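Review: Trosness wrist camera kit, after one semester with a student robotics club

4 min read

I advise a college robotics club. Our project this year is household tasks with a two-armed robot, mainly opening and closing furniture doors and drawers. In August we bought 2 of the Trosness wrist camera kits, one per arm. I had trouble finding a review by anyone who uses them with students, so I'm writing one.
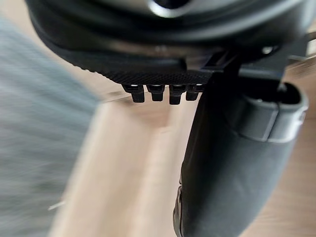
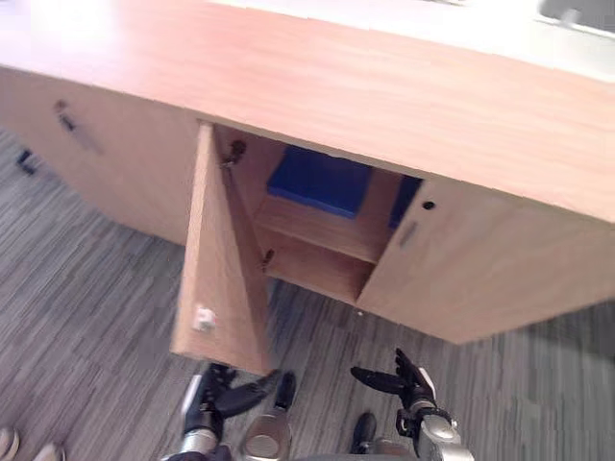 The kit is a small camera, a clamp ring, a flat cable, and a plastic box of screws. It costs $300, which is a lot for a club. Setup took one evening for the first arm and much less for the second. The clamp holds well. We have run it through most of a semester of door opening and have retightened it once. The camera sits close to the wrist, so the housing takes up a good part of the upper view, and a black gripper finger runs down through the right side. We could have moved it out on the longer bracket, but then it hits things. A cabinet with a swung-out door and a shelf inside doesn't leave much room for anything sticking off the arm. We kept the short bracket and crop the picture in software.

Image quality is fine when the arm is slow. When the arm moves fast, everything behind the gripper smears. Wood grain turns into streaks and you can't find an edge in it. Our students fixed part of this by shortening the exposure and adding a lamp. They fixed the rest by slowing the arm down near the door, and they should have done that anyway. If your project needs fast motion, look at something else. The Vedetti is supposed to handle motion better, but it costs more than we can spend and I haven't used one.

The software is the weak part. The driver installs easily, but the calibration tool only accepts its own printed target, and the printed size has to be exact. Violeta Gaete, a junior who runs our perception group, gave up on it after two meetings and wrote her own version. Hers works with both arms and saves the results in one file. The Trosness tool also forgets which camera is left and which is right if you unplug them. We put colored tape on the cables.

We have recorded 1,843 door attempts so far, counting the bad ones. Neither camera has failed. One cable did, at the connector, and Trosness mailed a new one without much argument. The manual says you can run up to 4 cameras on one computer. We only tried two.

For teaching, I like that the kit comes apart. Students can see how the clamp works, measure the offset from the wrist by hand, and check it against the calibration. The new members learned more from that than from my slides. The screws are very small, though, so buy spares before the first meeting and work over a tray.

I would buy it again for slow work on furniture. I would not buy the carrying case, which is sold separately and doesn't fit the kit with the bracket attached.

Related reviews
Bakhtiari bench power supply, second look
Grikano soft fingertip pads for small grippers
Cable sleeves for moving arms
What our club spent on its first year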